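Table Layout for a Drinks Preparation Station
Project report, Callbridge module, July

3. Layout of the station

The work surface is one long table with a brownish-gray covering. We split it into three zones: cutting, ice and serving. The zones were drawn up on paper first, using the Keler method from the second lecture, in which each item is placed next to the item used directly before it.

The cutting zone holds the board, knife, muddler and fruit. Whole fruit stays off the board so that the full surface is free for cutting and pressing. Lemons and limes share one pile. An earlier plan gave each its own bowl, but the bowls took up space needed by the serving zone and were dropped.

The ice zone consists of a bowl and a scoop. The serving zone holds the glasses, the plate and the napkin.

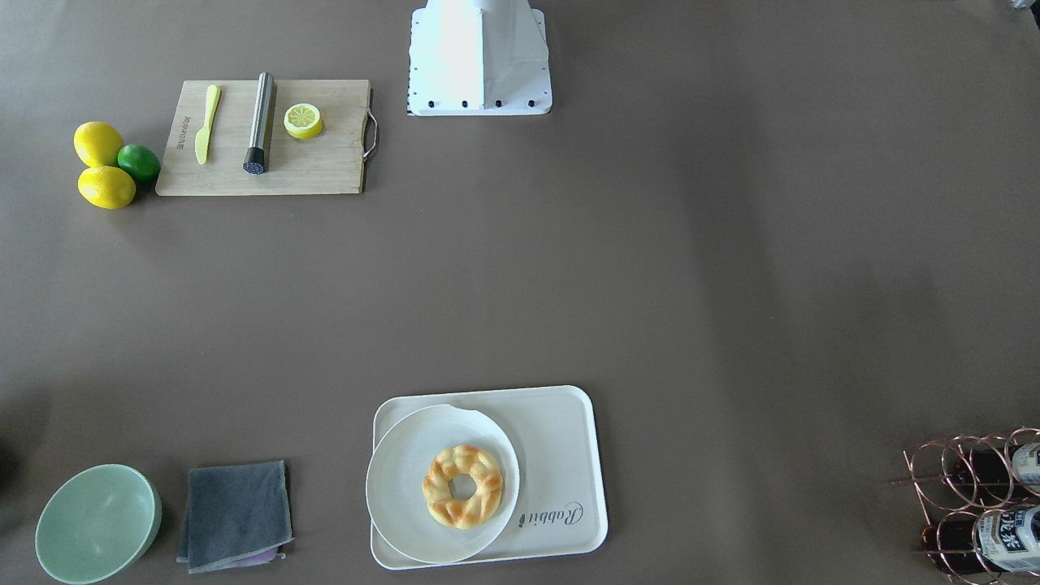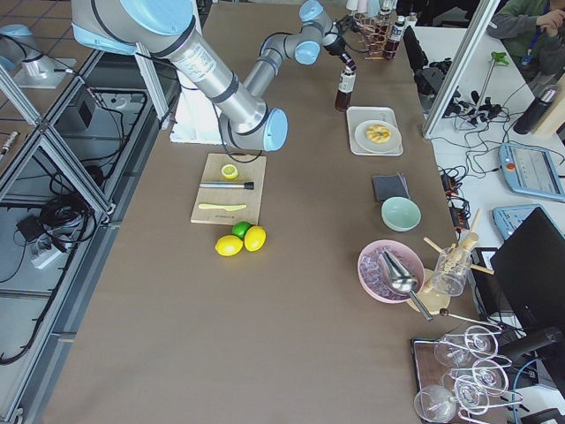 Cutting board with muddler, knife and halved lemon in both views.

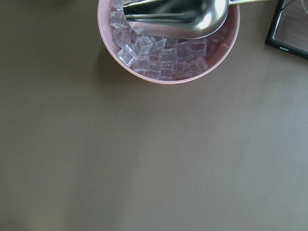
3.1 Ice

Real ice was ruled out at the planning stage. It melts at a rate that depends on the room, and a layout trial has to start from the same state each time. The cubes are artificial. The scoop is stored in the ice bowl. Storing it beside the bowl was considered, but it would have needed a marked spot of its own, and the plan was already tight on that side.

3.2 Method

Each trial consisted of one drink order, from picking up the knife to placing the glass. A trial was stopped if an item left the table. We recorded 367 trials under the final layout and logged 3,356 separate reaches, where a reach is any movement of the hand from one item to another. Reaches within a zone and reaches between zones were logged separately. The log sheet is in Appendix B.

The order list was the one used by the Jardine group last term. We removed the orders that called for a blender.

3.3 Problems

Round fruit rolls. When the board was pushed to the left during cutting, the fruit moved with it, and the next trial started from a slightly different position. We now reset the fruit before every trial.

Long tools were a second problem. The bar spoon has no holder and was put down at a different angle by each person. A shallow rack would fix this. The Henivance rack in the department catalog is the right length but too tall to reach over, so a lower one will have to be cut in the workshop.

Glasses were not washed between trials, and cleaning time is left out of all the results in section 4.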